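7.4 Recovery after a cable snag on the right arm

Fault code 416 (wrist torque limit) is raised when the gripper cable catches on an object on the work surface. In September a Stikum cell at Weltthorpe logged it 11 times in one shift. The cable loop had been left too long after a gripper change.

CAUTION – Do not pull on the cable while the arm is powered. The connector on the gripper body can shear.

1. Press Hold on the Kereck pendant. Both arms stop and keep their grip.
2. Support any held object by hand before opening the jaws.
3. Trace the cable from the gripper connector to the wrist. Check the loop against the pen holder and the rack base.
4. Clear the fault and jog the arm upward at low speed.

Gripper cable and pen holder, right arm:

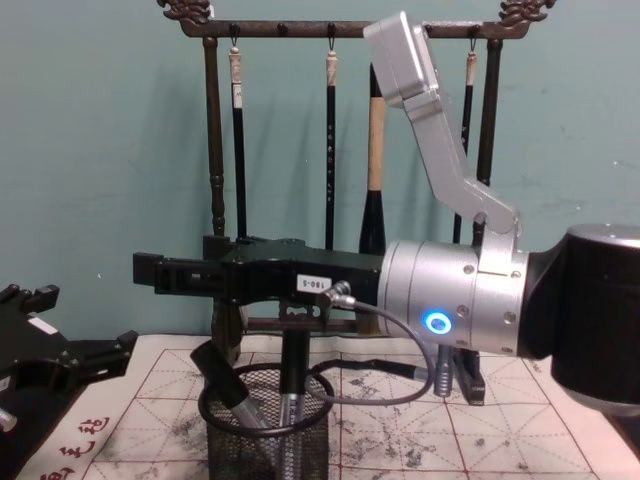
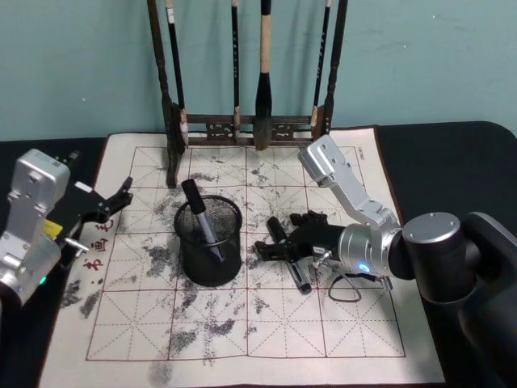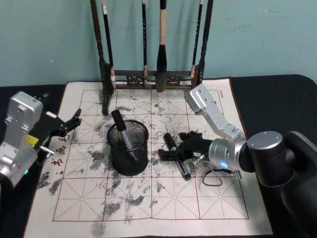 5. Re-run the homing routine. If 416 returns within 1,100 cycles, replace the cable (part 967).

NOTE – Clearing the fault does not reset the torque counter. Reset it from the Service menu, or the next trip will lock the arm.

Report repeat faults to Antonina Savchuk at Didenko, with the pendant log attached.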